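Progress report to the Vullorel fund, April 2024
Project: Automation of the finishing room, Rarville

Since our last report the work has moved forward, but more slowly than we planned. The folding line at Miltside is running and 500 pieces pass through it in one shift. For the finishing room we are still teaching the tasks by hand, with hand-held grippers.

The staff were worried at the beginning, and I must write this clearly. Two persons asked to move to Imhof, and one has since come back. We agreed that no post will be closed before June. Each operator now has 20 minutes of rest after 60 minutes with the grippers, as the wrists become tired. The pay for this work is 10 per cent higher than for normal finishing.

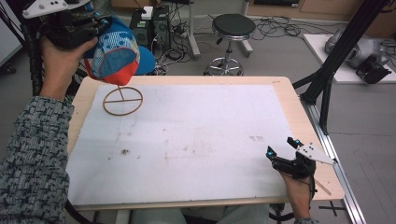 Text: Prapai Paisan, Rarville
Checked by: Amnuay Nakpan

Caps are the most difficult article for us. The cloth is soft, the bill is stiff, and the operator has to place the cap on its stand without pushing the crown in. Our older workers do this better than the engineers, and they now decide how the task is shown.

For the next period we ask to move the remaining training money to a second table. We also need chairs which can be adjusted in height. The prices from two suppliers are in the annex.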